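Print | E-mail

3. Access to hearing checks in small-town practices

3.1 Setting and sample

Four practices took part: Vullanby, Tustau, Sorrentino and Tolandale. All patients over 60 on the lists were written to in March, 2000 letters in total. Replies from 121. Low, but in line with what the practices told us to expect from a postal round. No second letter sent (budget). Of those who replied, 100 gave answers full enough to use; the rest left the page on hearing blank or ticked every box.

Questions covered three things only. Had the person ever been asked about their hearing by a doctor or nurse. Had they been sent on for a test. If not, did they want one. A free text box at the end, which got used more than we planned for.

3.2 What people told us

Most had never been asked. Many had raised it themselves, usualy at a visit booked for something else, and were told to come back. Few did. Phone booking comes up again and again in the free text: people who can't follow a voice on a poor line were being asked to ring at eight in the morning. One Tustau patient had her daughter ring from work. Another walked in and was handed a card with the phone number on it.

Tolandale is the odd one out. Online booking there since before the study, and a practice nurse (Tyyne Kauppinen) who puts the hearing question into every yearly review. Referrals higher, complaints in the free text nearly absent. We can't split the two effects with a sample this size, and did not try.

Interviews followed with 13 patients, face to face, captions on a screen for those who wanted them. Notes were checked with each person afterwards. Two asked for changes, both minor.

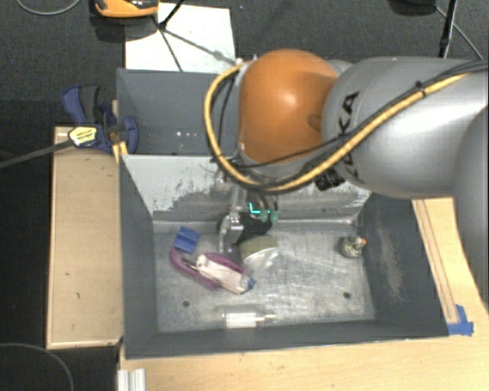
Figure 2. Robotic arm with two-fingered gripper over a metal bin.

3.3 Limits

Replies came from people able and willing to fill in a form. Those with poor sight as well as poor hearing are almost certainly missed, and so are care home residents, whose post goes through the office. Sorrentino changed its phone system part way through, so its answers on booking mix old and new. Hearing loss was self-reported througout; no test results were seen. Costs not looked at, see section 5.

Print this page | E-mail to a colleague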